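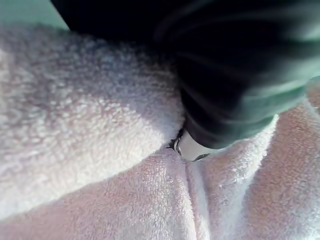 By Kadri Kazlauskienė

Print this article | E-mail to a friend

When the Sallstead district opened its adult technical college to evening students, the governors expected modest interest. In its first full year the college received 3857 enquiries, of which 2774 led to a formal application. Most came from people already in work, and a large share were over the age of thirty.

The figures have drawn attention because they run against a familiar account of technical education, in which the important choices are made at school and seldom revisited. Applicants to Sallstead had often left mathematics behind at sixteen. Many had been advised to do so. They returned, according to their application statements, when a job changed, a contract ended or children started school.

The college does not ask for recent qualifications. Each applicant sits a short interview and a diagnostic paper in arithmetic and basic algebra, and those who need it are placed on a bridging term before the main course begins in November. The bridging term was introduced on the advice of Navickas, the training consultancy retained by the district, and it remains the most debated part of the programme. Some tutors consider it too brief. Others point out that a longer preliminary stage would discourage the very students it is intended to help.

Teaching takes place from half past six in the evening, in groups of no more than 16 students. Laboratory sessions are shared with the day college at Grurevmont, an arrangement that saves money but leaves little room in the timetable when equipment is under repair.

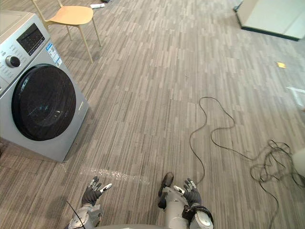

Employers and the question of time

Attendance depends heavily on the attitude of employers. Under the Workby scheme, participating firms release staff for six hours a week during term and continue to pay them. In the past year 268 students studied on these terms, and their completion rate was markedly higher than that of students who relied on their own free time.

Smaller firms have been slower to join. The loss of one technician for most of a working day is a serious matter in a workshop of five – and the benefit, if it comes, may go to a competitor. The district has proposed a shared fund to meet part of the wage cost, and a decision is expected before the next intake.

Childcare presents a further difficulty. The college has no provision of its own after five o'clock, and several applicants who were offered places declined them for that reason. A partnership with a nearby nursery is under discussion, although the hours have yet to be agreed.

The governors will publish a full review of the evening programme in the spring. It will include, for the first time, an account of where former students are employed a year after leaving.

12 comments | 41 shares

Related articles
Bridging courses: how long is long enough?
Paid study leave and the small firm
Grurevmont laboratories to extend opening hours
Returning to mathematics after twenty years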